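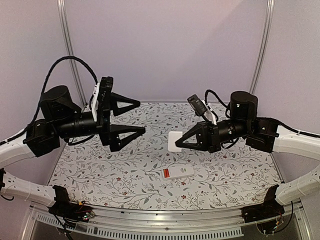 Two black robotic arms over a tabletop covered in a leafy stem print.

Prirnstead gets its own plekance trail, and I'm already hungry

If you grew up anywhere near Prirnstead you already know what a plekance is, and you can skip ahead a bit. For everyone else: it's a flat, folded potato pancake with smoked fish and pickled onion inside, fried on one side only, so the top stays soft and the bottom gets a proper crust. You eat it out of a paper sleeve, standing up, usually with mustard on your thumb. I've been eating them my whole life and I still can't do it neatly.

So here's the news! Starting in May, the town is putting together an official plekance trail, with 7 stops between the train station and the old harbor. You pick up a folded map at the station (or at any of the places on the route), get it stamped wherever you buy one, and if you fill the whole thing you get a free plekance and a tin badge. I asked at the station if the badge was the kind that pins on or the kind that folds over your collar, and it's the pin kind, which made me happier than it should have.

The part I like best is the price. Every stop on the trail has agreed to sell a small version for $3, about half the size of a normal one. That's a smart move. A full-size plekance is a meal, and I can say from experience that the second one is a mistake and the third one is a nap. With the small ones you could do the whole route in an afternoon if you walk between stops and don't let anybody talk you into a side of fries.

Now, is the plekance an old dish? Sort of. The pancake part is old, and my grandmother's generation made it at home with whatever fish was around. The folded, paper-sleeve version that everybody lines up for only came along when the cannery workers wanted something they could carry back after lunch. Some people in town get a little prickly about that and will tell you the "real" one is served open on a plate with a fork. I've had it that way. It's good! But it's a different lunch, and I'd never call it a plekance in front of someone from the harbor.

You can't talk about any of this without bringing up Curnasholm, across the bay, where they make nearly the same thing with cabbage in place of the onion and sweeter mustard. They call it a plekance too. Both towns claim it, both towns put it on their welcome signs, and the summer ferry between them sells a third version that makes everyone mad. I was half expecting a fight over the trail, but the word I got is that Curnasholm will be doing its own route next year, and the two maps may end up printed back to back. I'd buy that map. I'd probably frame that map.

One stop has people talking more than the rest, and that's Sangkhawat, the little Thai place on Net Street. It's been open long enough that I forget it wasn't always there, and for the trail they're doing a plekance with smoked mackerel, green papaya instead of the pickle, and a lime and chili dip on the side. I got to try one last week, and oh boy. The crust is thinner and crackly all the way to the edge, and the papaya does the job the onion normally does, cutting through all that oil. Will the purists complain? They've started already, there's a whole thread on the town page. I read all of it with a cup of coffee and I regret nothing. 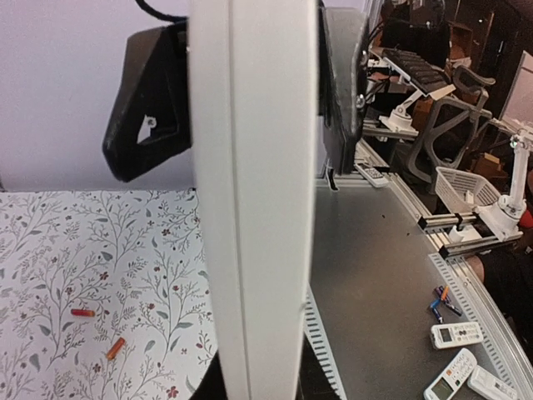 Close view of a white gripper finger, with black gripper parts on either side.

Funny thing is, the rules for getting onto the trail are pretty loose. The fish has to be smoked, the pancake has to be potato, and it has to be folded. That's the whole list. There's nothing about onion, nothing about mustard, nothing about which fish. The folks planning it got 137 suggestions when they asked the public what should count, and from what I hear a good chunk of those were people arguing over the mustard, so I can see why they left it out completely.

I've seen other towns do this kind of thing with a local food, and it can go either way. When it works you get a sleepy main street with people wandering up and down it in the off season, buying a coffee here and a pair of socks there. When it doesn't, you get a statue of a sandwich and a gift shop. I'm hopeful about this one, mostly for the reason that the places on the map are places locals already go. The bakery by the bridge is on there. So is the counter at the back of the hardware store, which only does plekance at lunch and runs out early, so put that one first on your route.

There's a kickoff too, in the harbor parking lot, with 43 stalls signed up so far. Not all of them are doing plekance (thank goodness). There'll be smoked eel, rye rolls, that gooey brown cheese in the little tubs, and somebody is bringing a cart that does nothing but pickles. The morning is the time to go. By two o'clock the line for anything fried goes past the boat ramp, and there's no shade out there at all.

A few practical bits. The maps are free. The stamps don't run out at the end of the season, so a card you start in May is still good in October. Most of the stops take cards but the hardware store counter is cash only, and they won't break a big bill, don't even try. If you don't eat fish, two of the places will do one with smoked mushrooms, though you have to ask, it isn't on the board. And the train from Curnasholm direction stops on the far platform, so come over the footbridge and the map rack is on your left by the ticket window.

I'll be walking the full route on opening morning and writing up every stop, with crust notes. If your favorite didn't make the map, leave it in the comments and I'll go eat there as well.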